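Curno Family Center
Home | Rooms | Bookings | Checklists | Contact

We use cookies to keep this site working. Accept | Settings

Print this page | E-mail this page

Play Corner and Snack Table: Room Check with Comments

Room: Dender
Date of check: September 22, 2023
Checked by: Estrella Trujillo
Read and signed: Holger Fjeld

Marks used: OK, FIX (can stay in use, repair needed), OUT (take away today).

1. Floor and door

1.1 Floor clear from door to table. OK
1.2 Door closes without slamming. FIX
Closer is too fast in the last part of the swing. Same comment in August. Murali Namboodiri has the key for the adjustment screw.
1.3 Finger guard on hinge side. OK
1.4 Exit sign lit. OK

2. Walls

2.1 Panels tight, no raised edges at the seams. OK
Ran a hand down each seam to knee height.
2.2 Corner sound, no chips or sharp spots. OK
2.3 Outlets covered. FIX
One cover missing by the door. Spares are in the Braner cabinet, second drawer.

3. Cabinet

3.1 Fixed to wall. OK
3.2 Nothing heavy on top shelf. OUT
Box of paper moved to the floor of the storeroom. Please don't put it back up there — it was there last time too.
3.3 Cleaning products locked away. OK

4. Table

4.1 Stable when leaned on at each corner. OK
4.2 Edges smooth. OK
4.3 Top wiped down. FIX
Small dark specks on the white top and a couple on the pink plate. Wipe both again before the next group.
4.4 Clear of walkway. OK
Back edge is against the wall and should stay there.

5. Play food and dishes 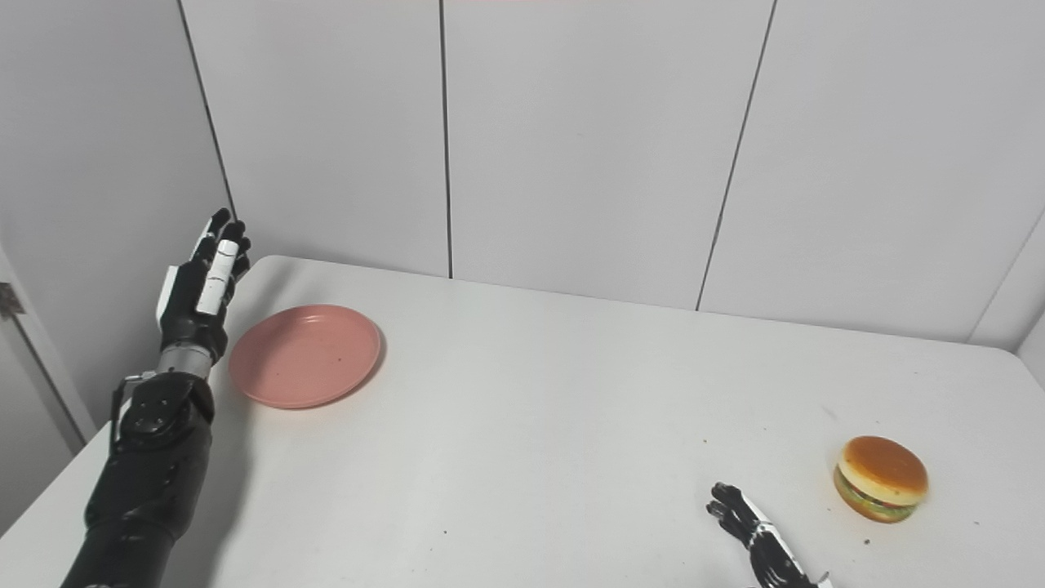 5.1 No cracks or split seams. OK
Bend each piece a little and look along the join. The hamburger passed, bun and filling both.
5.2 No small parts coming off. OK
Yamuna Pinto asked if the play food should go in the under-three box. Leave it out of there until every piece has been through the small parts tube.
5.3 Plates free of chips on the rim. OK
Run a finger all the way around. A plate with a rough spot is OUT even if it looks fine.
5.4 Play food kept apart from real snacks. FIX
Rule is on the wall in the kitchen but not in this room. Kamil Štefanec will print a second copy.
5.5 Washed this week. OK
Warm water and dish soap, air dried. The Dierckx spray is for tabletops only.

6. Follow-up

Door closer: Murali
Outlet cover: Estrella, today
Wipe table and plate: whoever opens the room
Kitchen rule, second copy: Kamil

File the signed sheet in binder 16. Next check uses sheet 17, which has a new line for the window latch.

Print this page | E-mail this page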